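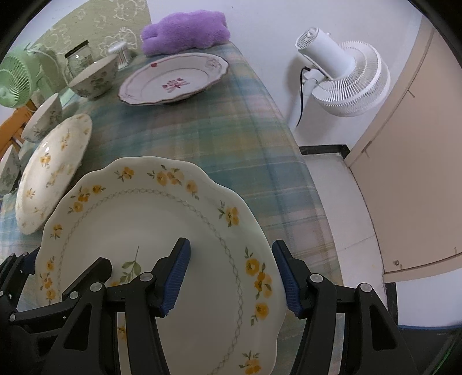 Harvey Vachon asked after the last report whether we should be taking odd crockery at all, or only full sets. Fair question, so dishes first this time and the money after.

Groltik Fund, household starter kits, Tremblay Street flat. Progress to end of December.

Short answer to Harvey is yes, we keep taking odd dishes. Full sets hardly ever come in. What comes in is a couple of plates and some bowls from a different pattern, then one nice serving piece. Yellow flower plates with the scalloped edge, grey-green floral bowls, the oval plate with the gold trim - they don't match and they look fine together on a plaid cloth. We lay it all out on the small table before anything gets packed, and people choose. Gold trim stays out of the microwave, we put a note in with it now.

Where we are. Target was 50 kits out by end of the period. We're at 57. The extra seven were mostly single people moving into rooms, smaller kits, so please don't read it as us being a long way ahead. Family kits are slower, big pots are the hold up and have been since fall.

Dishes - plenty. Bowls better than plates.
Cutlery - fine, short on teaspoons as always.
Pots and pans - short, see above.
Bedding - sheets okay, pillows short. Cushions and plush pillows keep turning up and they do get picked, mostly by kids, so we've stopped turning them away.
Fans - more than we can move in winter. Both kinds, desk and pedestal. Holding them for June.
Lamps - none left.

Packing. Changed how we do plates. We used to stack them flat with paper between and lost too many rims, so now they go in on edge, like records, with a tea towel down each side. Bowls nested on top, not under. Breakages have droped to three pieces since the change and one of those was a mug that went down the stairs by itself more or less. Tea towels count as part of the kit so theres no packing to send back.

Table linen. Didn't budget for it, should have. A tablecloth is one of the first things people ask for. It covers a scratched table and makes a rented room feel a bit settled. Would like to move a small amount across from the paper and tape line if you're okay with that. 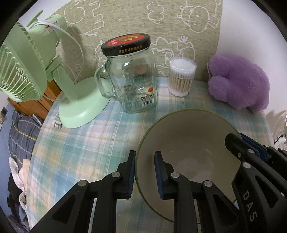

Murray Perron thinks we should be refusing reused food jars, his point being that a kit ought to feel like new things and a jar with somebody's old label on it doesn't. I've gone back and forth. A good glass jar with a handle and a screw lid is worth having, holds rice or sugar or lentils, and you'd pay real money for one at the store. But the labels are a nuisance. A lid that says refrigerate after opening in Chinese is no trouble to anyone who's going to keep buttons in it, and a barcode down the side does look second hand. So for now jars are offered on the table and never packed without asking. Soak the label off if there's time. There usually isn't.

Bathroom and small stuff is the other thing Murray raised and there I agree with him completely. Cotton swabs, soap, bandages, toothbrushes - new and sealed only from January on. Anything already open goes to the flat's own bathroom shelf. Clear tubs preferred, you can see what's in them when you're packing in a hurry.

Fans again, quickly. The desk ones need their cords checked before they go anywhere, and grilles wiped, inside too. I've asked Bolov Electric for a price on testing the lot in one visit. No answer yet. They don't go in a kit until that's done.

Money. Of the $1,000 for the period, nearly all is spent. Most of it went on pots, then van hire for the Rondov pickup, then paper and tape. Receipts are in the folder, one is missing (parking) and I'll cover that myself. Nothing spent on dishes at all, everything was given.

Problems. Storage, mainly. The flat is one room and a hallway, and once the table is set up for choosing there's no floor left for boxes. We've been packing on chairs. Would a second table help? No, nowhere to put it. Shelving on the long wall would, and I'm getting a price. The landlord says yes to screws if we fill the holes after.

Also the door buzzer still doesn't work. People phone from the street.

What I need from you:
- okay to move money from paper and tape to table linen
- a yes or no on shelving once the quote is in
- any lead at all on large pots with lids
- Harvey, could you send back the intake form with your changes, I only have the old verson

Next report end of March. Family kits will be seperated from singles in the numbers, as you asked.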